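Garba Woven Bread Basket

Lareck Tableware – Serving and Buffet Range
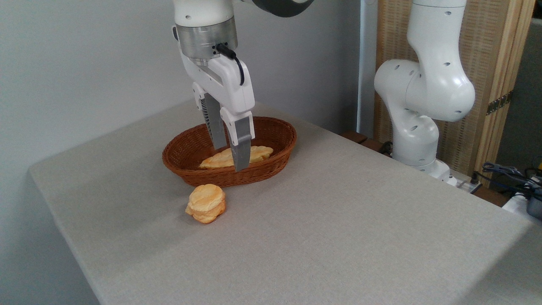 Brown wicker basket with bread, on a light gray cloth.

The Garba is a woven wicker basket for serving bread and rolls in dining rooms, breakfast areas and staff cafeterias. It belongs to the Lareck serving range and is supplied to hotels, schools, hospitals and catering contractors. The basket is sold singly or in cartons of 13.

Product details

Item number: 1272
Material: natural wicker, hand woven
Finish: clear, food-safe
Weight: 300 grams
Carton quantity: 13
Liner: sold separately (see Accessories)
Suitable for: bread, rolls, pastries, wrapped goods, whole fruit
Not suitable for: soups, sauces, cut fruit, ice

Construction

Each basket is woven by hand over a frame of thicker canes. The ends of the canes are tucked into the border and trimmed, and no staples or wire are used at any point. Small differences in shade and in the spacing of the weave are a normal feature of the material and are not treated as faults. Customers who need a close match across a large order should place that order at one time and note the requirement on the order form. Baskets will then be picked from a single batch where stock allows.

New baskets may have a light scent of cane, which fades with airing. Loose fibers can be removed with a dry, stiff brush before first use. Baskets should not be singed to remove fibers, as the finish may be damaged.

Use in food service

Lareck recommends a cloth or paper liner whenever unwrapped bread is served. A liner keeps crumbs out of the weave and shortens cleaning time between sittings. Cloth liners should be changed after each table, and paper liners should be discarded.

Bread should be cooled before it is placed in the basket. Steam from a fresh loaf softens the crust and leaves moisture in the cane, where it can lead to mold if the basket is then stacked or put away. On self-service counters, tongs should be provided and the bread covered or shielded in line with local food safety rules.

The Garba is not an oven dish. It must not be placed in an oven, in a microwave or under a heat lamp, and it should be kept well clear of candles and table burners.

Cleaning and storage

1. Turn the basket over and tap out crumbs.
2. Brush the inside and the border with a dry brush.
3. Wipe with a cloth wrung out in warm water and mild dish soap.
4. Wipe again with clean water.
5. Dry upside down on a rack, away from direct heat, for a full night.

Do not soak the basket or put it through a dishwasher. Bleach and scouring powders will strip the finish. Baskets may be stacked once they are fully dry; a sheet of paper between them prevents rubbing at the border. Store in a dry room with some movement of air – closed plastic tubs are not recommended.

Baskets with broken canes should be taken out of service, as splinters may enter food. Repairs with glue or tape are not suitable for food use.

Accessories

Drivcombe cotton liner, natural or white. Machine washable, with a drawstring hem that holds the liner below the border. Item number 183.

Prenum paper liners, plain, grease resistant. Supplied in packs of 300.

Both liners are cut to fit the Garba. The cotton liner may shrink slightly at the first wash, and the hem is cut with this in mind.

Ordering and delivery

Orders may be placed through a Lareck account or by purchase order. Full cartons are sent from the Drivcombe warehouse. Single baskets are packed by hand and may take longer to arrive, particularly in November. Orders received before 2 p.m. are processed on the same working day.

Please inspect all cartons on arrival. Damage in transit should be reported in writing within five working days, with the carton label kept until the claim is closed. Unused baskets may be returned in their original packing within one month of delivery. Liners that have been opened cannot be accepted for return.

Trade customers may request one sample basket before placing a first order. The cost of the sample is credited against the first full carton.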